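Home - Reviews - Kitchen - Workshop - Small Robots - About

Can a Machine Wipe Down My House Yet? A Month with the Kendik Arm

8 minute read

I have wanted a machine to do my chores since I was tall enough to be handed a dustpan, so when the Kendik came out of its crate in August I was about as happy as a grown person can be in a utility room. It's a single arm on a wheeled base, sold by Gellmont for people with small workshops and large houses, and the box promises wiping, fetching, sorting and "light handling." I lived with it for a month. I'm fond of it. I'm also still doing most of my own wiping, and I'd like to tell you why at some length, so do get yourself a coffee.

The price first, as I know some of you skip to it. The arm is $2,000 with the base and one pair of fingers. The cloth holder and the tray kit together add another $450, and you will want both, because without them the thing can pick up a sock and not a great deal else. There is a 12 month warranty, and the help line picked up quickly both times I called.

Setting it up took me an afternoon and a bit of the evening. You walk it from room to room, it learns where the walls are, and then you teach it each job by guiding the arm through the motions with your own hand, which is a lovely way to do it and made me feel like a piano teacher. It took to the laundry sorting right away! Darks in one bin, lights in the other, and it only argued with me over a striped pillowcase. Picking toys up off a rug went nicely too, so long as they were chunky toys. Anything thin, like a playing card or a flat puzzle piece, it would pat at hopefully and then leave.

Now, the jobs I most wanted off my hands were the ones down at floor level, the ones that have me on my knees with a rag. Flat glossy things held just off the tile are the worst of them in my experience. Dust settles on top and shows up in every bit of light, the edges want going around with care, and then there's that narrow space underneath that a mop never properly reaches. A person does all this without a thought. You steady the thing with one hand, wipe with the other, and your fingers know how hard to press near a clip.
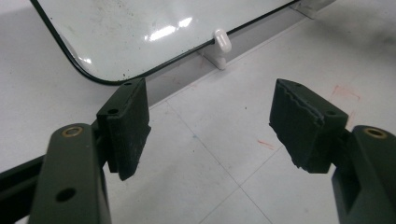

The Kendik has one hand, and so it has to choose between steadying and wiping. It chooses wiping, and it wipes beautifully in the middle of a surface, in long slow strokes that I found very soothing to watch. Near an edge it gets nervous and stops early. Around any little bracket or knob it gives up altogether and leaves a margin, and you're back on your knees finishing the job, only now with an arm looking over your shoulder. Shine is a trouble as well. Under the ceiling light it kept going back over the bright spots as if they were dirt, and I ended up turning the lamp off and letting it work by the window, which was better.

Floors themselves I'd leave to a mop. It will scrub at a mark if you point one out, and it did get up a dribble of jam for me, but old scuffs and stains need more elbow than this arm has, and it hasn't got an elbow to speak of - well, it has two, but you know what I mean.

A word about the finger pads, as they're what you'll be replacing. The soft ones grip well when they're fresh. Mine were getting shabby after 100 or so runs of the laundry job, and once they're shabby, small things slip. Grimis makes a firmer set that fits the same mount, and I liked those better for plates and boxes and less for cloth. Bartoš sells a cheaper pair that I wouldn't buy again.

So who is it for? If you've got a workshop with the same parts going into the same trays all day, I think it would suit you very well, and I was tempted to invent some parts just to keep it busy. If sorting the wash is the chore you dread, it will do that now, today, while you read a book. For the fussy low jobs, with edges and clips and a gap underneath, I'd wait for the next one, or keep a cushion handy for your knees.

Mine is staying, though. It's sorting the whites as I write this, very seriously, one sock at a time.

Recent reviews
Grimis Firm Finger Pads, Three Months On
Bartoš Countertop Sorter: Noisy but Willing
The Best Rags for Glossy Surfaces
Gellmont Rolling Base on Thick Carpet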